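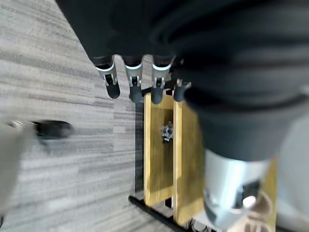

*Figure 1. Wrist view, robot hand, fingers above the two wooden panels.*

## 4. Method, as it ended up

Our proposal promised a comparison of two ways of labelling demonstrations for a slipper-tidying task on the humanoid. Method A marks a grasp when the motor current in the fingers rises. Method B has a person go through the wrist video and mark it by eye. Jussara wrote the code for A. Érica and I were Method B, and our posture has not recovered.

We recorded 400 demonstrations and cut each one into short segments, which left 1,952 to label once the false starts were thrown out. Vanderleia's rule was that a segment counts as a grasp only if the slipper moves with the hand. Brushing the strap and looking hopeful scores nothing.

The sleeve fabric turned out to matter more than anything in our literature review. It hangs over the wrist view in soft folds, and in some poses it hides the outer finger at exactly the wrong moment. Where the wrist view was no use we switched to the head view and wrote an H beside the label. There are a great many Hs.
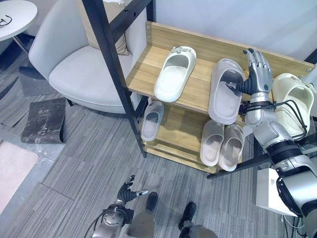 Slippers are poor test objects if you want an easy mark. The hand goes in under the strap, so the contact is partly hidden and the current rises slowly as the strap gives. Method A tended to call the grasp late, and twice it called one while the fingers were pressing on a shelf. Method B was earlier but depended on who was doing it: Érica marks first touch, I mark first regret. We had to relabel a whole batch after agreeing what "closed" meant.

## 5. Result

Policies trained on the two sets of labels did equally well on the upper shelf. On the lower shelf the hand-made labels won, by a margin we would like to call significant and which Dr Ruddock has asked us not to.

Still to do before April:

- repeat the lower shelf trials with the sleeve pinned back
- have Fredy label a batch blind, as he has been threatening to
- rewrite section 2, which still describes the project we proposed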